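On Framing a Print at Home: Notes on Assembly and Backing

Posted August 2023 | Household and Craft

Readers of this page have written on several occasions to ask how I prepare prints for the hallway wall. Correspondence on the subject has increased following my March entry on picture rails. The present entry sets out the procedure I follow for small pictures in plain wooden frames, together with a few observations on materials.

I should state at the outset that I am not a professional framer. I was taught by Estrella Villaseñor, who operated a frame counter at Quezada, a stationery and art supply shop, until her retirement. She is particular about clean work surfaces and has little patience for adhesive tape on the face of a print. I have adopted both positions.

Selecting the frame

I use light pine frames with narrow strips. Pine is inexpensive, takes wax well, and does not compete with a dark picture. It is also soft. A fingernail will mark it, and a dropped screwdriver will mark it permanently. Frames should be inspected at the corners before purchase. A corner that has opened slightly can be glued and clamped overnight, but a twisted frame cannot be corrected by any method known to me and should be returned.

Frames sold with glass already installed are to be opened completely before use. Remove the backing, the paper insert and the glass, and store the glass upright in a folded towel. The wood can then be wiped on all sides, including the inner ledge, where sawdust tends to remain from the factory.

Laying out the parts

The picture, the backing and the frame should be placed on the table separately before any assembly is attempted. A white surface is preferable. Dust and stray fibers are easily seen against it, and pencil marks for alignment can be made directly on the tabletop if the owner of the table permits.

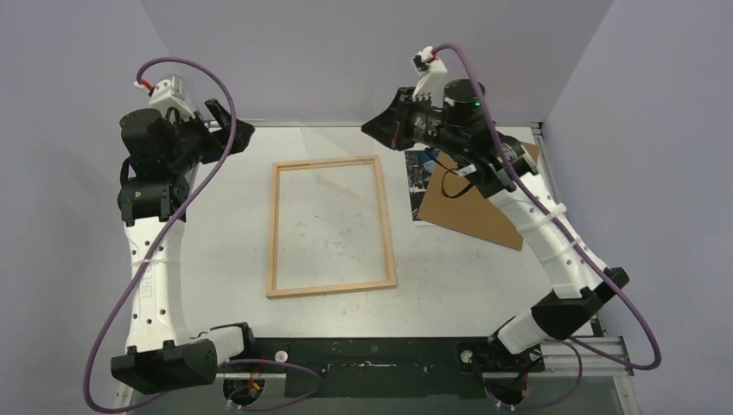 Light pine frame in portrait orientation, with cardboard and print to the right.

Orientation should be settled at this stage. I have on one occasion completed a frame, fitted the hanger, and found that the hanger was on the long side of a portrait picture. The two small holes left behind were filled with wax and are visible to anyone who looks for them.

Cutting and fitting the backing

Brown cardboard is adequate for prints of modest value. For anything irreplaceable, acid-free board should be used, and the additional expense is justified. Mark the cut from the frame itself and not from the packaging, as stated sizes are frequently inaccurate. I cut with a Dister utility knife against a steel rule, in several light passes. Heavy pressure compresses the edge and causes the board to bind.

The order of assembly is as follows:

Place the frame face down.
Insert the clean glass.
Lay the print face down upon the glass.
Lay the backing over the print.
Turn the whole over and check for dust before securing anything.

The final step is the one most often omitted. My neighbor Kevin Kavanagh omitted it on a photograph of the harbor and has lived with a cat hair in the sky for the better part of a year.

Finishing

Once the contents are confirmed to be clean and straight, the backing may be secured with flat points or turn buttons. I apply one thin coat of Kunari clear wax to the wood before assembly and buff it the following day. Paper tape along the rear edges will exclude dust. Felt pads at the lower corners protect the wall.

Inquiries concerning larger formats have been received and noted. I have not yet framed anything larger than a calendar page, and I will defer that subject until I have. Comments remain open below.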